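Moving and Storage Services, Unit 6
Household Removals: Inventory, Packing and Handover
Course notes prepared by Daranee Noiphan

These notes follow the lecture and should be read together with the sample contract from Surdu. Please bring the contract to the seminar, we will need it for the exercise on page 2.

6.1 The inventory

The inventory is the list of all goods that the customer gives to the moving company. It is made before packing starts and both parties sign it. In many small companies the inventory is still made by hand, and this is acceptable, but the writing must be readable by a person who was not present at the house.

Every line of the inventory has an item number, a short name, the room of origin and the condition. For the condition we use the codes from Unit 4: S for scratched, D for dented, C for chipped, W for worn. The code alone is too weak. "Table, S" does not help when the customer complains about a scratch three months later. "Table, S, top, left front corner" does help.

The abbreviation PBO means "packed by owner". Write it for each box which the customer closed before the crew came. Under most contracts of the Surdu type, the company answers for the outside of a PBO box and has only limited responsibility for what is inside it. Students often forget this in the exam, so please mark it.

6.2 Packing order

The usual order is from the least used room to the most used room. Guest rooms and attic are first, kitchen and bathroom are last. Bedrooms are packed late on the final day, and bed linen goes in a separate box which is loaded last and unloaded first.

Heavy things go in small boxes and light things in large boxes. Drawers may stay in the furniture when they hold only clothes. Take out books, glass, liquids and papers. 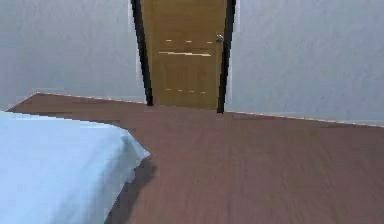
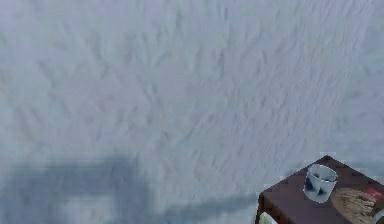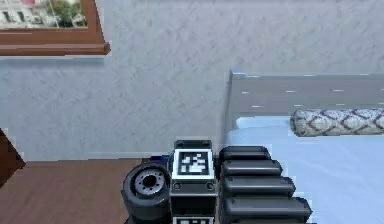
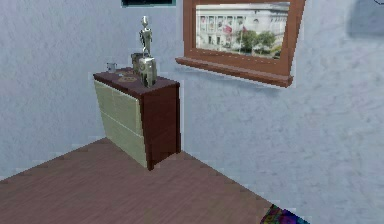 Who should keep the signed inventory during the transport?
The driver keeps the original with the load, and the customer keeps a signed copy. A second copy stays in the office. If goods are moved to another vehicle on the way, the new driver signs the original before the vehicle leaves.

6.3 Storage in transit

Sometimes the new home is not ready on the delivery day. The goods then go to a warehouse for a short time, and we call this storage in transit. It is different from permanent storage in the contract and also in the price. After the agreed period ends, the goods usually change to permanent storage, and from this point the rules of the warehouse apply.

For our exercises we use the Clendo warehouse, which charges storage in transit by weight. The rate is 80 dollars for each started week and each lot, plus 100 dollars for handling in and out together. The handling fee is paid once, also when the customer extends the storage.

Exercise. The Nenine family stores one lot for 2 started weeks. Calculate the total before tax. Then write a short letter to the family and explain why the handling fee is not repeated when they ask for a longer time. Use everyday words and avoid the abbreviation SIT, because customers do not know it.

(Correction from Iona Tennant: the first line of the Clendo price sheet says "by weight", but the sheet we use in this course is by lot. Please calculate by lot. The text above will be changed in November.)

6.4 Handover at the new address

The crew leader stands at the entrance with the inventory and calls the number of each item as it comes in. The customer or a helper marks the number and says in which room the item should go. It is slow work, but at the end both sides know what has arrived.

If something is missing or damaged, write it on the inventory before signing. A general remark such as "subject to inspection" has little value in most claims. The remark must name the item and the problem.

Reading for next time: Fongchan Nakpan's handout on claims, first part only. The case of the Hotell piano will be presented by Domingo Ledesma and his group. Questions about the exercise can go to Sunee Jitpraphai until 4 p.m. on the day before the seminar.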